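Giving up the second coffee

So I've been meaning to write about coffee for a while, mostly because I spent April trying to drink less of it and I have feelings.

Some background for anyone new. I've been a two-cups-before-nine person since college, and then there was usually a third one after lunch that I pretended was a treat and not a need. I never slept badly, exactly. I just woke up at 4 a.m. more often than I wanted to and lay there thinking about the gutters. My sister-in-law sent me an article, I ignored it, and then a month later I read it at 4 a.m. and decided fine, okay, one cup a day.

The first week was awful! I'd read that the headaches last 2 days and mine hung on for most of the week, sitting right behind my left eye like a thumb. I was short with everyone. I cried at a commercial for tires. I also ate an amazing amount of toast, because apparently when I can't have coffee my body wants bread, and I went through a whole jar of the Weltdale apricot jam that was supposed to last until summer.
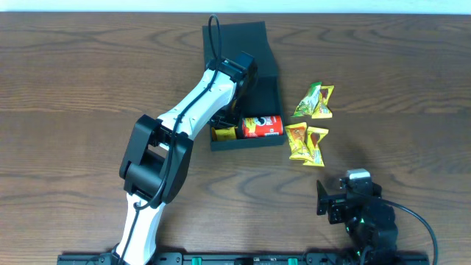
Anyway, by the second week I'd figured out that the one cup had to be a really good one. If I only get one I'm not wasting it on the dusty stuff at the back of the cupboard. I bought a bag of Darkura from the little grocery by the post office (dark, kind of chocolatey, a bit too expensive) and a bag of Quintana, which is lighter and which I wanted to like more than I did. It tastes like tea to me. I know some of you love that. I'll finish the bag, but I'll be sulking.

I also got fussy about water temperature, which I swore I'd never do. The bag says 93 degrees Celsius and I don't own a thermometer, so I boil the kettle, walk away, feed the cat, and come back. That seems to be about right? The cat is thrilled with the new arrangement since breakfast no longer depends on my mood.

The afternoon was the hard part. Around three o'clock my brain just goes soft, and it turns out (sorry, Dad) that a walk around the block does help. Some days I did the walk. Other days I had a decaf and felt sorry for myself. Decaf has gotten so much better than it was when I was a kid – my grandmother's came in a jar and smelled like a wet box.

And the sleep? Better, mostly. I still had a few 4 a.m. mornings, and one of them was completely my fault because I had a big slice of tiramisu at Stasach for a birthday dinner and forgot that there's coffee in it. Worth it, though. Go on a weeknight if you can and get the corner booth.

I've kept it going since then, with a bit of cheating when we have houseguests. Next I want to try making cold brew at home, so if you have a ratio you like, leave it in the comments – I have a big glass pitcher and half a bag of Quintana to use up.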